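Ticket 429 – Shelf restocking arm, gripper quote for Zetley
Opened by: Nele Wouters
Status: Waiting on purchasing

Nele Wouters, 9:40
Great news on the budget – we have $1,000 for grippers, and I'd love to get the order in by March! Before I commit, the Dulon parallel gripper keeps failing our shelf-picking plan on paper. The stationery shelf has boxes with hanging tabs, and the spec sheet only covers plain cartons.

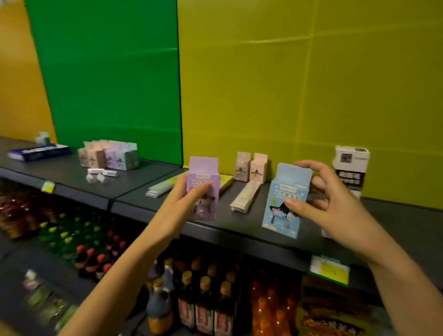 So I'm leaning toward the Min soft fingers at $429 a set. Two sets fit, with money left for spare pads.

Abenezer Zeleke, 11:15
Love the soft fingers! Please add the Zultby suction cup kit to the quote, it's only $73. Hold off on a second arm until the first has run. 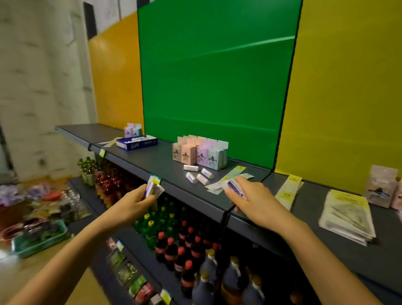 Nele Wouters, 13:05
Two Min sets plus the kit comes to $931, so we're under the cap with $69 for pads. I'm really happy with that. The cup should get its first trial on flat packets like the white and pale yellow ones fanned out on the top shelf, and the soft fingers can start with the little white tubes. Ha-neul Ban has the quote now – shipping still to be confirmed.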